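Open Day at the Olmedo Trade School

Olmedo ran its spring open day at the end of May, and I drove over with my nephew, who is in tenth grade and has been asking about welding since he helped fix a stock trailer last summer. I took notes because a few people in our area have kids the same age and had asked what the program is like.

The school sits behind the old feed warehouse on the county road. Parking was on the grass. You signed in at a folding table, got a sticker with your name and a pair of safety glasses, and were put into a group. Ours had 14 people in it, mostly parents with one teenager each, plus two men in their forties who were thinking about changing jobs.

Lihua Pan led our group. She runs admissions and used to work in the fabrication shop at Kametti, so she could answer most of the questions herself. She started in the classroom wing, where first-year students spend their mornings. They cover shop math, blueprint reading, weld symbols and safety. A stack of student drawings had been left out on one of the desks, and my nephew spent longer on those than I thought he would. The parts were simple brackets and frames, drawn by hand with the weld symbols marked in red pencil.

From there we crossed a covered walkway to the weld shop. There are ten booths along each long wall, with curtains, and every booth has its own extraction arm. Students start with oxy-fuel cutting and then go to stick, and they stay on stick until they can pass a bend test on flat plate. MIG and flux core come next. TIG is in the second year. Pan said some students get impatient with this order and want to go right to TIG, and the school doesn't allow it.

Eckhard Kuhlmann, the lead instructor, did a short demonstration of a vertical-up fillet on quarter-inch plate. We watched through hand shields. He chipped the slag, brushed the bead and passed the cooled piece around, then passed around a bad one with undercut along the top edge so that people could feel the groove with a fingernail. He told the teenagers that he would take a student with steady attendance over one with steady hands, and that the hands would come with practice.

The bend test was next. A second-year student put a coupon in the hydraulic press and bent it into a U. It held. He did another one that had been welded with a gap in the root, and that one opened up along the middle with a crack you could hear at the back of the group. My nephew asked how many coupons a student goes through, and the answer was that the shop had cut 2,873 of them since the start of the school year. They come from offcuts that Livetti sends over on a flatbed.

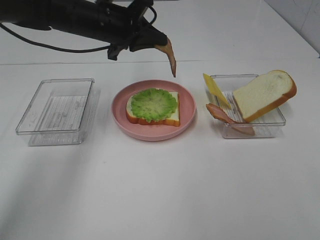
Noelia Bermúdez asked whether the coupon tests lead to a certification that an employer will accept or whether graduates have to test again when they get hired. Kuhlmann answered that it is usually both. Students can test for a plate certification before they leave, and the paper helps them get an interview, but most shops will still hand a new person a hood and ask for a test piece on the first morning. He said to expect it and not be offended by it.

After that there was a lot of talk about money. Tuition covers the booth, the gas, the rod and the plate. It doesn't cover boots, a jacket, gloves or a hood, and students buy those before the first week. There is a used gear shelf near the tool crib where graduates leave jackets and hoods, and anyone enrolled can take from it. The full program is four terms. Evening students cover the same material more slowly.

Lunch was chili and cornbread in the truck bay. I sat across from Nicanor Cantero, who finished the program two years ago and now does structural work for Zedotlow. He was there to talk to anyone who wanted to ask about the job. He said the first few months were mostly grinding, fitting and sweeping, and that he got to weld on his own after he stopped asking when he would. His hours are long in summer. He has to travel more than he expected, and he told the parents that plainly.

In the afternoon the visitors who wanted to could run a bead. You needed long sleeves, closed leather shoes and a signed form if you were under eighteen. The line was long and we waited most of an hour. My nephew stuck his rod to the plate twice, then got a bead a couple of inches long that wandered off to one side. They let him keep it after it had been quenched.

Applications for fall are open now and the day classes fill first. The form asks for a transcript and a short letter, and there is a shop visit before anyone is accepted. If you go to the next open day, get there early for the booths and wear boots. The grass lot was muddy by the time we left.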